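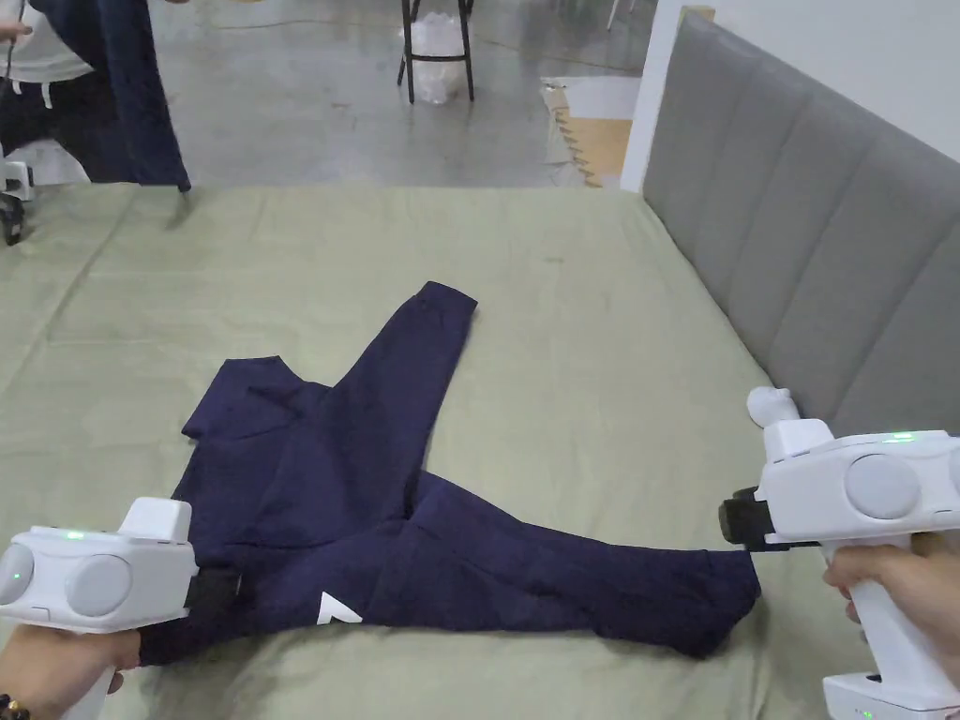
4. What people in Drultovside said about the quarry

4.1 Getting in the door

I should say up front that I went to Drultovside expecting to write about blasting. The Itow quarry sits on the hill above the town, and every newspaper piece I'd read before my first trip was about noise, cracked plaster and scared dogs. So my first set of questions was nearly all about blasting, and people answered them politely and then started talking about water. It took me an embarrassingly long time to put the question sheet away and let them!

The worry goes back to the second concession, the one that let Itow dig below the old floor of the pit. Under the first permit the company worked dry rock. Under the second it has to pump, and the pumped water goes down a ditch and into the Mustava a little way upstream of the Greenwood footbridge. Families on the Greenwood side get their water from shallow wells along the bank. You can see why they'd be interested.

The public file on the expansion holds 1,322 pages, and I read all of them (a good part are duplicates of the same drainage map, at different sizes, some sideways). The petition against it carries 711 signatures. For a place this size that is a lot of names, though I want to be careful here. Several people told me they signed for reasons that had little to do with the wells. One man signed over truck traffic past his gate. A woman who runs a bakery told me she signed so her customers would stop asking her whether she had.

4.2 The notice problem

Everybody I talked with came back to the notice sooner or later. The permit office posted the expansion plan on a board inside its own building, for over 7 weeks, and as far as I can tell from the file that met the rule. Greenwood households mostly heard about it after the comment period had closed. "We don't go in there unless we owe something," was how one well owner put it to me, and I've borrowed that line in talks more often than I should.

The company's local manager saw it quite differently. He felt Itow had followed the steps it was given, in the order it was given them, and was now being blamed for how the office does its posting. I don't think he was being slippery. We sat over the drainage map for most of an afternoon and he answered what I asked, including the things that didn't flatter the company, like the settling pond that was drawn on the plan and dug a good deal later.

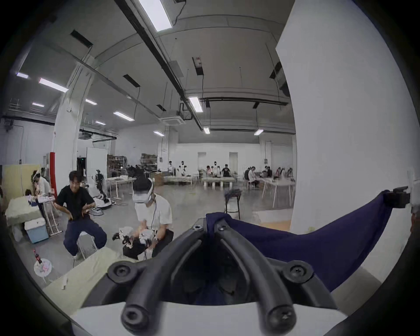 Figure 2.

4.3 Two kinds of evidence

What struck me, going back over my notes in December, was how rarely the 2 sides were arguing about the same thing. Itow talks about averages. Its water reports give one value per quarter for the discharge ditch, and those values sit under the permit limit. Greenwood people talk about days. They remember the morning the kettle left a gray ring, or the week after the spring thaw when they hauled water from a cousin's place across town. A quarterly average can't speak to a bad morning, and a bad morning doesn't tell you much about a quarter.

I asked both sides whether they'd accept a shared log: samples from the wells, taken by residents, sent to a lab they both picked. The residents said yes fast and then argued for ages over who would keep the key to the sample box. The company said it would need to ask. It was still asking when I finished my visits, so I can't report on how that went.

A word on who I missed. I have very little from people who work at the pit. Shifts made it awkward, and I suspect being seen with me made it more awkward. The few who did talk live on the Drultovside side, get town water and had mild views on the wells, and I'd hate for anyone to read that as the view of the whole crew. Renters are thin in my material too. Most of the wells belong to owners, and owners were the ones waving me in from the road.

Section 5 takes up the permit file itself, starting with the drainage map and its revisions.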